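Notebook / Events / Booth build
Home | Entries | Tags | Search

Panlow expo booth, Wednesday, first sound check 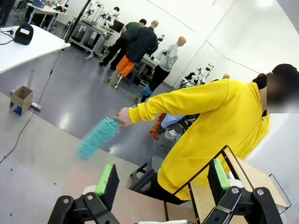 Anežka Vaněk thinks the interview couch should face the aisle, so people walking past can see who's talking and stop. I love this! Moved it on the floor plan right away, which puts the guest's back to the Lirkus stand (fine, they're quiet until the evening show).

Clip mics tested in the small hall. Huge improvement on last year's handhelds, you can hear every word with the stage music running. Gain at 36, leave it there.

Guest slots: 8 confirmed, two of them performers who have never done a live Q&A, and both sent in great topics of their own. Štefanec wants the burlesque troupe on first. Yes please.

Seating is 80, plus standing room at the back. Posport printed 670 wristbands, adults-only wording on both sides this time, and the color is gorgeous.

Still to do: curtain for the changing area, no-photos signs, spare batteries. Ask Štefanec how long the troupe needs to reset!

Last updated: June, 4:15 pm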